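Ticket: Hand-held gripper 2, jaws stall before full close
Site: Halevport, upstairs room
Opened by: Igor Lis
Assigned to: Wing-sze Tang
Priority: normal
Status: open, waiting on parts

Problem as reported

Gripper 2 stops short when you squeeze the trigger. It feels like hitting something soft. Happens on maybe one squeeze in three, worse after lunch. The other hand-held unit is fine. Igor's note says "probably firmware." I would like to know why everything that goes wrong on this tool is firmware until somebody opens it up.

Comment, Wing-sze Tang, 9:40 am

Read the Kaverska service note before touching anything. It tells you to recalibrate the travel sensor and reboot. That is the same advice it gives for a dead screen, so I'm not expecting much. Did it anyway. Zeroed the jaws open, zeroed them closed, power cycled. Fifteen squeezes, stalled on 6 of them. No change worth talking about.

Comment, Igor Lis, 10:15 am

Setsuko had the same thing in December on the old unit and an update fixed it. Can we try the update first?

Comment, Wing-sze Tang, 10:30 am

I looked up the December ticket. The update went on the same afternoon Setsuko Koyama swapped the return spring. So which one fixed it? The ticket credits the update. I don't buy it. A software fault wouldn't care how I hold the tool, and this one does: point the jaws at the floor and it mostly behaves, hold it level and it stalls.

For the record I put the update on anyway so we can stop discussing it. Version shows correctly in the menu. Stalled on the second squeeze.

Comment, Shota Kinoshita, 1:05 pm

Could be the cable. On the Noguchi units the cable jacket gets stiff near the strain relief and pushes on the trigger link.

Comment, Wing-sze Tang, 1:50 pm

Checked. Unplugged the cable completely and worked the trigger by hand with the power off. Same soft stop. That rules out the cable, the firmware and the sensor in one go, and it took around 2 minutes. It should be step one in the service note, ahead of the reboot.

What's left is mechanical: guide rail, return spring, or the trigger link itself. My money is on the rail. When I wiped it I got gray paste on the cloth, and somebody has been greasing a rail that is supposed to run dry. Whoever it was, please stop. The Burutell grease in the drawer is for the bench vise.

Steps for whoever picks this up next

1. Power off and unplug the cable. Don't trust the standby light.

2. Work the trigger slowly through its full travel, level first, then jaws down. Write down where it catches. "Feels rough" is no use to anyone.

3. Clean off the outside before you open anything. Use a microfiber cloth, no paper towels, and no solvent on the plastic. Have a look at the round opening in the body and the slots on either side of it while you're there, and make sure no cloth is left in the opening before you test again.

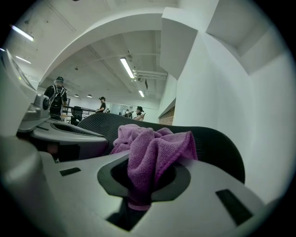
4. Take off the jaw cover (7 screws, the short one goes at the back). Wipe the rail until the cloth comes away clean. Do not add grease.

5. Unhook the return spring and lay it next to a new one. If it's longer, replace it. If it's the same length, put it back and stop blaming it.

6. Reassemble, leave the cable off, and repeat step 2. Only plug it in and recalibrate once it moves freely by hand.

Comment, Kazuhiro Tsuchiya, 4:20 pm

Springs are on order. I have none here that fit. Please leave gripper 2 tagged out until they come, even if it seems better after cleaning.

Comment, Wing-sze Tang, 4:35 pm

Tagged. I'll do the rail tomorrow morning and post the numbers with the old spring still in, so we can tell the two apart this time.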